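Poltent student build help desk
Ticket: left finger opens late, box packing task
Status: open, waiting on reply
Team: Adams robotics club, packing project

Hi again, and thank you so much for the quick answer last time, it really cheered everybody up! We're the after-school club at Adams, and our project for the October showcase is a small packing routine called Nirby that puts household odds and ends into a cardboard box. We've been collecting hand-guided runs with the grippers first, and that part has been a joy. The trouble is in the log. On some runs the left finger opens a moment after the right one, so whatever we're letting go of gets dragged sideways before it drops.
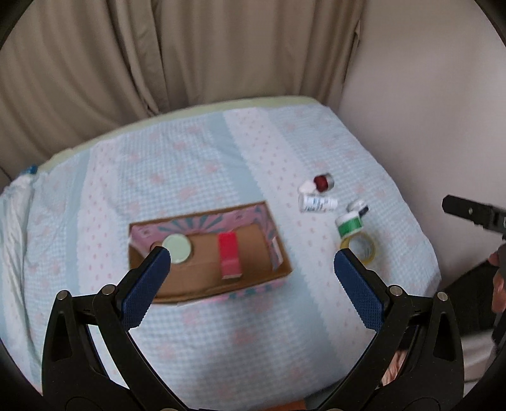 Our log reads jaw position on a scale from 0 to 1000, where 1000 is wide open. When the fault shows up, the right side gets to the top of the scale and the left one stops 70 short, sits there, and then catches up. We first blamed the things we were packing, because a round lid like the mint-green one in the box is much fussier to let go of than the red block, and it seemed fair to suspect the lid. So we did a whole batch with only the block. Same lag, same side, which was a little disappointing but I suppose it narrows things down.

What we've tried so far, in order:

Restarted the logger and loaded the settings file fresh. No change.
Wiped the finger pads with a barely damp cloth and let them dry. No change.
Backed off the left pivot screws a quarter turn. Better for 2 runs, then right back to where we were.
Ran the calibration from the Lorkness guide (the older one, the newer link gives us an error page). It finished without complaint, and the lag is still there.
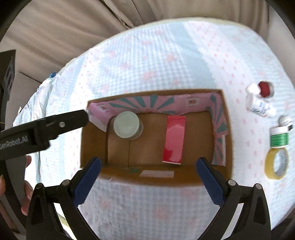
The quarter turn is the one I keep coming back to, and one of our students is convinced the screws are creeping tight again as we work. Is there a torque you recommend, or a washer we should be using? We didn't want to go any looser without asking you first, as these have to last us through spring!

I can send the raw logs from the good runs and the bad ones, just tell me which format you'd like. We're usually at it until 5:30, so replies in the afternoon get read right away.

Warmly,
Adams club coach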